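Pomimine Releases Brava 2, Planning Software for Two-Arm Parts Handling

New version plans both arms together, reads part pose from a single overhead view and lets line staff edit tasks without code

September

Pomimine today released Brava 2, the second major version of its planning and perception software for two-arm robot cells. The release is available now to existing customers and will ship with all new licenses from this month.

Brava is used in cells where small parts arrive loose in bins and have to be picked, turned and set down in a tray or fixture. The first version planned each arm on its own and used fixed zones to keep the arms apart. Brava 2 replaces the zones with a shared plan. Both arms are scheduled together, and the software decides at each step which arm moves first, which one waits and where it waits.

"With zones, one arm spent a lot of its day parked," said Ikechukwu Onuoha, who leads the planning team at Pomimine. "Customers would draw the zones too large to be safe, and then ask us why the cell was slow. We wanted to get rid of the drawing step altogether."

The planner checks the full path of each arm, including the gripper and the cable run, before motion starts. If a part shifts or a grasp fails, only the affected section of the plan is rebuilt. In Pomimine's own tests, a typical rebuild took about 200 milliseconds on the standard cell computer.

Perception changes

Brava 2 includes a new pose estimator for parts that do not lie flat or that look different from each side. Earlier versions asked for a separate model for each resting position. The new estimator works from one part model and returns a position, an orientation and a confidence score. When the score is below a limit set by the customer, the arm does not attempt the pick. It can look again, move to another part or call an operator.

Frosted and clear plastic bins are now supported without liners. Reflections from the bin floor were the most common cause of false detections reported by users of the first version, according to Ghassan Shboul, perception engineer.

"A bright spot on the bottom of a bin can look a lot like a metal contact," Shboul said. "We now compare every candidate with the part model before it goes to the planner. It costs a little time on each pick and it saves the operator from clearing a fault."

Trial at Brondow

The software was tested before release at Brondow, which assembles operator panels and control boxes. The Brondow cell handles push-button switches and places them in a tray for the assembly bench. The test set was made up of 994 recorded picks, and 410 of those were of switches lying on their side.

Side-lying switches were chosen as a large share of the test set at Brondow's request. The cap, the body and the contact block have different shapes and finishes, and a grasp that works on one of them may not work on another. Brava 2 stores several grasps for each part and ranks them by how well the gripper can reach them in the current pose.

"Our people had been sorting these by hand at the start of each shift," said Beathag Carnegie, production manager at Brondow. "What I asked for was a task file that my team could change when the order changed. They can do that now, and they don't have to phone anyone."

Yellow-capped and green-capped switches are kept in separate bins on either side of the tray, with one arm assigned to each bin.

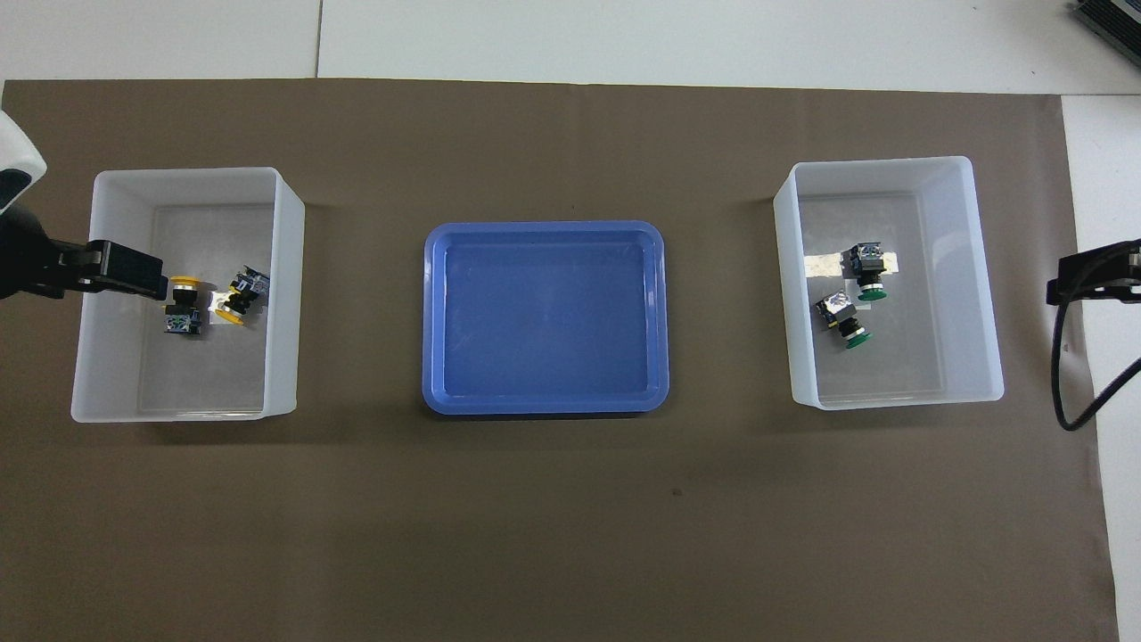
Task editor and tools

Tasks in Brava 2 are written as a list of plain steps, such as pick, turn, place and wait. The editor shows the list next to a 3D view of the cell, and changes can be replayed in the view before they are sent to the robot. Each task file keeps a history, so an earlier version can be restored.

A log viewer is included with every license. It lines up camera images, joint positions and planner decisions on one timeline. Logs can be exported for use in other tools.

Task files from the first version can be opened in Brava 2. Zone settings are read and then ignored, and the editor lists them so that users can check the result.

Availability

Brava 2 is a free update for customers with a current support plan. Integration and on-site setup are offered through MacKinnon, Pomimine's installation partner. Alasdair Cairns is the contact at MacKinnon for new cells and upgrades.

Press contact: Arif Sheikh, Pomimine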